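# Chapter 3: Bowls, Plates and Portions

A bowl hides its depth. The same helping looks small in a deep bowl and large on a flat plate, so people who serve by eye often serve too much. Before you start the exercises, pick one bowl and use it for the whole chapter - a plain plastic one will do.

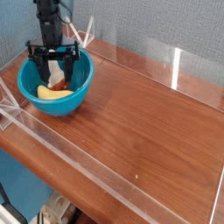 ## 3.1 Choosing a Bowl

Look first at the rim. A thick, rolled rim is easy to grip and adds some stiffness. Next, fill the bowl with water and pour it into a measuring jug. Write the amount in your notebook.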